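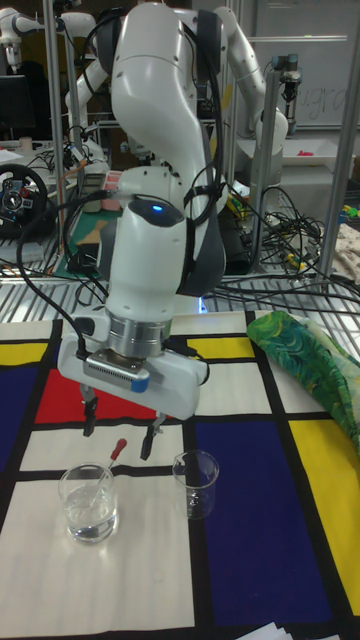 The **Sirkomham Bell Notice** is a form of death announcement used in the town of Sirkomham and, to a lesser extent, in neighboring Bainbridge. It gives the name of the dead person, the parish or street, the names of the surviving family, and the number of times a bell is to be rung. It is often called the oldest unbroken custom of its kind in the region. The evidence for that claim is thin.

## Form

A notice is a single printed sheet, posted at the church door and at the home of the family. Most run to fewer than 60 words. Survivors are listed by age, oldest first, and in-laws come after blood relatives even when they were closer to the deceased. Cause of death is left out. Praise is also supposed to be left out, although many sheets from the past few decades include "beloved," "devoted" or a line of verse.

The closing line gives the bell count. Local guidebooks say that the count stands for the age of the dead. Surviving sheets don't bear this out: the most common count is 13, and it appears on notices for children and for people in their nineties alike.

## Origin claims

The usual account credits the custom to Drustum, a bell founder said to have posted the first notice after the death of his wife. No sheet, receipt or church entry connected with him has been found, and his name does not appear in print before a souvenir booklet sold at the town fair. Later writers repeated the booklet, then cited one another.

Dorian Vidal, a schoolteacher who wrote two pamphlets on the subject, argued that the notices grew out of burial guild rolls. The wording is similar in places. His case depends on a roll he said he had copied by hand, and the original has never been produced.

## The Trilia collection

The largest group of notices is held at the Trilia reading room. Its printed catalog lists 798 sheets. Debora Benedetti, who checked the boxes against the catalog, accepted only 252 as separate notices from the period claimed. The rest were duplicates, later reprints, or ordinary funeral cards with no bell line at all. The catalog has not been corrected, and the higher number still turns up in travel writing.

Benedetti also found a long gap with no sheets of any kind. Supporters of the unbroken custom say that the missing notices were lost in a flood. There was a flood, but other papers from the same shelves survived it.

## Present use

Funeral homes in both towns offer the notice as a paid extra, usually next to a newspaper or online obituary. Few families ask for the bell itself, and in Bainbridge the line is printed even though the church has no working bell. A public reading of old notices takes place each October. It is advertised as traditional, but the earliest known program for it was run off on a photocopier.

## See also

- Death knell
- Funeral card
- Obituary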